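Menderside lunch club to open a second kitchen in October

6/2/23

The Menderside Lunch Club will open a second kitchen at the former Michalík bakery on Staditz Road this October, after signing a lease with the building's owners, Bustusent. The new site will seat 70 people and serve a hot midday meal for £3.

The club has cooked for older residents from the church hall for 15 years. Demand has grown since the bus route to the north side of town was cut, and the hall can no longer fit everyone who asks for a place.
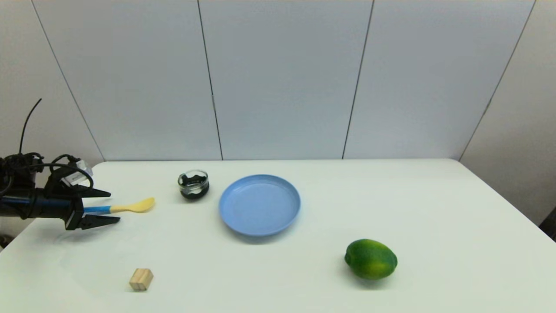

Soon-im Ha said the walk to the hall had become too much for her over the winter, and that a kitchen on the north side would mean she could come back for her dinners – and the puddings in particular.

Work on the bakery starts in the spring. The old ovens will be taken out, the floor levelled and a ramp built at the side entrance. Bustusent has agreed to charge no rent until the doors open. The cost of the building work is put at about £22,000, most of which has been raised through the club's winter suppers and a legacy from a former member.

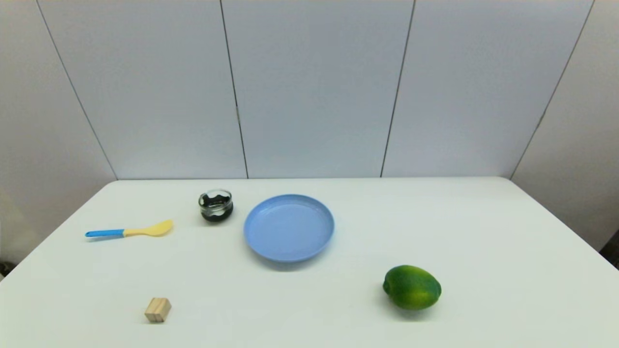 Menus will be the same at both sites, with soup, a main course and a pudding each day. Meals for people with swallowing difficulties or food allergies can be arranged when booking. Vanderleia Arruda will run the new kitchen, and Bořivoj Zeman will stay in charge at the church hall.

Places at Staditz Road can be booked from September at the church hall, during lunch hours. People who already have a place may move to the new site or stay where they are.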